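Drisley Home Steam Station – User Guide
Section 3: Filling, heating and first use
Revised 2019-04-04

Read Section 2 (Unpacking) before you start. The steam station must stand on a level surface that can take its weight when the tank is full.

3.1 Filling the tank

1. Make sure the power switch is off and the plug is out of the wall.
2. Lift the tank lid by the tab at the back. Do not pull on the hose.
3. Fill with cold tap water up to the MAX line. The tank holds 918 ml.
4. Close the lid until it clicks.
5. Wipe up any water on the base or around the socket.

Caution: Do not add starch, perfume, vinegar or water from a tumble dryer. These leave a film in the boiler, and the damage is not covered by the warranty.

Note: In hard-water areas such as Grivstead, use half tap water and half distilled water. The test strip in the box shows how hard your water is. If three or more squares change color, treat your water as hard.

3.2 Heating up

1. Unwind the power cord completely. A cord left coiled can get hot.
2. Plug the unit into a grounded outlet. It draws 1340 watts at full heat and should not share an extension cord with another heating appliance.
3. Turn the switch to I. The lamp on the front blinks.
4. Wait until the lamp stays on, which takes roughly 3 minutes from cold.
5. Point the steam head at the sink or an old towel and hold the trigger for 9 seconds. The first steam may carry drops of water left over from factory testing.

If the lamp blinks red, the tank is empty or the lid is not closed. Switch off, check both, and start again at step 1.

3.3 Steaming a garment

Check the care label first. If the label is missing, try a patch on the inside of a hem and let it cool before you go on.

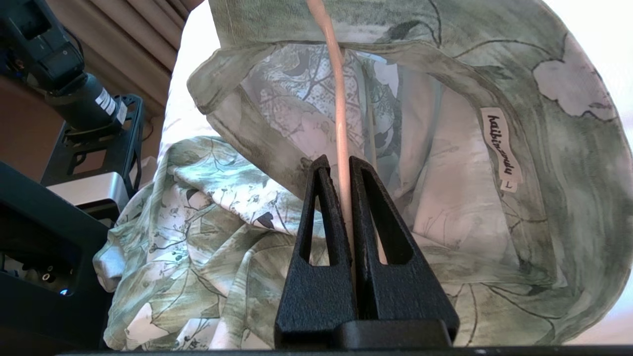 Reading time: 3 min

Keep the hose and the power cord off the cloth while you work. A hose dragged over a warm collar will leave a crease that has to be steamed out again.

1. Hang the garment, or lay it flat on a padded board.
2. Close the top button so the collar keeps its shape.
3. Start at the shoulders and work down. Move the head slowly, with the face just touching the cloth.
4. For velvet and corduroy, steam from the inside and do not touch the pile.
5. Let the garment hang until it is fully dry before you put it away.

Warning: Never steam clothes while someone is wearing them. Steam burns skin at once.

Note: The Sturley press pad (sold separately) fits behind pockets and plackets. Slide it in with the felt side toward the steam head.

3.4 After use

1. Turn the switch to O and unplug the unit.
2. Hold the trigger until no more steam comes out.
3. Leave the station to cool for at least an hour.
4. Empty the tank through the fill opening – not through the hose.
5. Hang the hose on its hook in a wide loop. Sharp bends crack the lining.

For descaling, go to Section 5. For spare seals, see the parts list on the back cover.

Text: Friederike Hagedorn. Technical check: Ottmar Vogler.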